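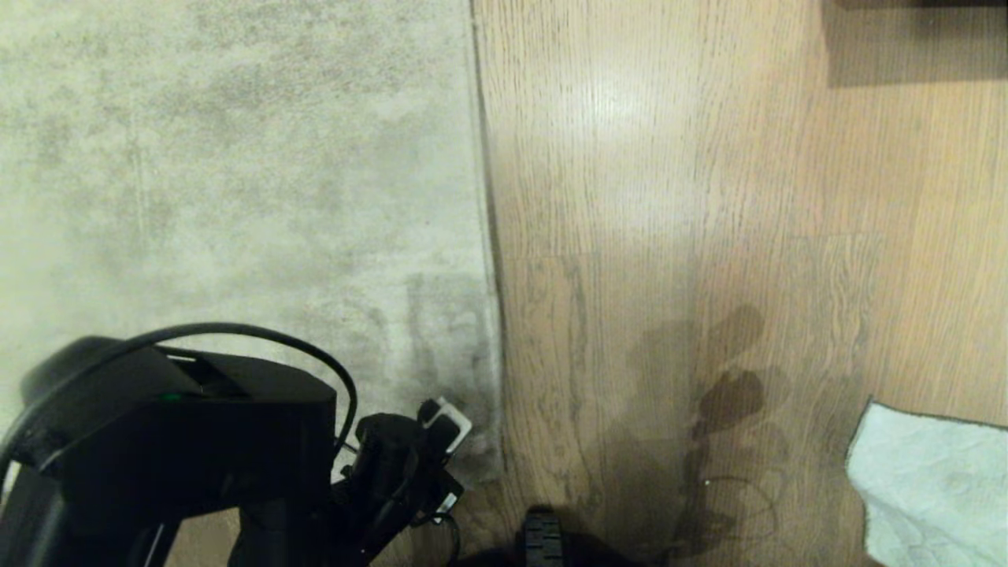
Where two floors meet

I want to defend a small thing which many people now want to remove from their homes: the line between two floors.

When my husband and I bought our flat, the first advice from everybody was to take one floor and put it everywhere. The same boards in the hall, in the kitchen, in the living room, even in the bathroom if you are brave. It makes the flat bigger, they told us. The man in the showroom at Kusodberg said it four times, and each time he opened his arms to show how big.

Our flat has 29 square metres on the lower level and it did not need to pretend. We kept grey on one side and light wood on the other, and between them there is only a thin dark line. No metal strip, no step. I have lived with this line for five years and I have become its advocate.

My first argument is about dirt. With one floor through the whole home, the street also comes through the whole home. You take off your shoes "somewhere near the door", and this somewhere moves every week a little further in. In my mother's house in April, when the snow became mud, there was a border of old tiles and no child crossed it in boots. She did not need to shout. The floor said it before her, and we were more afraid of the floor.

My second argument is that a grey mottled surface forgives and a wooden one does not. On grey clouds one more dark patch is almost part of the pattern. On pale wood I see every drop, and when the light falls on the boards I see also how badly I wiped the last one. So it is natural to put each of them where it can do its work. I use more paper towels on the wooden side than I would like to admit, and I go down on my knees there much more often.

People who prefer one floor have a serious point, and I don't want to hide it. The seam collects crumbs. I clean it with an old toothbrush, and it is not my favourite hour. Also, if the two materials have different thickness, the work becomes expensive. My colleague Iqra Mirani paid 2,000 more than she planned, only to bring two floors to one level, and she still feels a small bump under her socks. She would choose one floor the next time, and with that bill I understand her.

But I think the fashion itself does not come from crumbs or bills. It comes from photographs. In the magazine Plotness, which I otherwise read with pleasure, the rooms flow one into another like water, and there is never a cloth on the floor in any of them. A home for looking at can be one long surface. A home for living has places where different things are allowed — here you may drip, there you should please not.

I also like that I can feel the border without looking. At night, with no lamp, my feet know from the change that I have passed from one part to the other. My husband says he feels nothing, but he wears thick slippers.

If you are now choosing floors, take home two samples and not one. Put them side by side near the door, walk over them for a few days, spill something. Then decide where your line should be.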